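Résidence Valdovinos – Foire aux questions à l'attention des nouveaux résidents

Votre arrivée et l'état des lieux

À quel moment l'état des lieux d'entrée est-il établi ?
L'état des lieux est dressé le jour de la remise des clés, en présence du résident ou de la personne qu'il a mandatée par écrit. Le résident dispose ensuite de 6 jours pour signaler au secrétariat toute anomalie qui n'aurait pas été relevée.

Quel est le montant du dépôt de garantie ?
Le dépôt de garantie s'élève à 400 euros pour un studio et à 200 euros pour une chambre en appartement partagé. Il est exigible avant la remise des clés et n'est pas encaissé par tranches.

Mobilier et rangements

Puis-je apporter mes propres meubles ?
Le mobilier fourni ne peut être ni démonté ni entreposé hors du logement. Les petits éléments d'appoint sont admis sans autorisation préalable, à condition qu'ils ne gênent ni la porte d'entrée ni l'accès au tableau électrique.

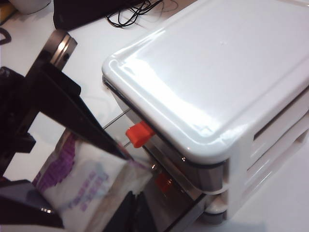
Les demandes relatives aux meubles de plus grande taille sont adressées au secrétariat au moyen du formulaire Catus, disponible dans l'espace résident. Une réponse écrite est donnée avant toute livraison. Un bloc à tiroirs en plastique blanc, posé sur une table, relève des éléments d'appoint et ne donne lieu à aucune formalité. Les étagères fixées au mur demeurent interdites dans l'ensemble des bâtiments, y compris au pavillon Eltorura.

Qui dois-je prévenir en cas de dégradation ?
Toute dégradation est déclarée au responsable de la résidence, M. Teófilo Benavides, par l'intermédiaire de l'espace résident. Les réparations sont facturées selon la grille annexée au contrat. L'usure normale n'est pas facturée.

Cuisines partagées

Comment les denrées doivent-elles être conservées ?
Les denrées sèches sont conservées dans des récipients fermés, portant le nom du résident et le numéro de la chambre. Les produits non identifiés peuvent être retirés lors du contrôle mensuel. Les plaques de cuisson ne sont pas accessibles après 23 heures.
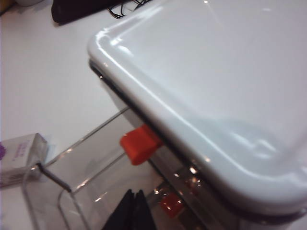 Accès, courrier et départ

Comment fonctionne le badge Zollgate ?
Le badge est nominatif et donne accès au hall, à la laverie et au local à vélos. Chaque résident en reçoit 2. La perte d'un badge doit être déclarée sans délai afin qu'il soit désactivé.

Le courrier peut-il être réexpédié après mon départ ?
La résidence n'assure pas la réexpédition. Il appartient au résident d'effectuer son changement d'adresse auprès des services postaux.

Quel préavis dois-je respecter ?
Le préavis est d'un mois, notifié par écrit. Pour les départs prévus en juin, il est recommandé de réserver le créneau d'état des lieux de sortie dès l'envoi du préavis.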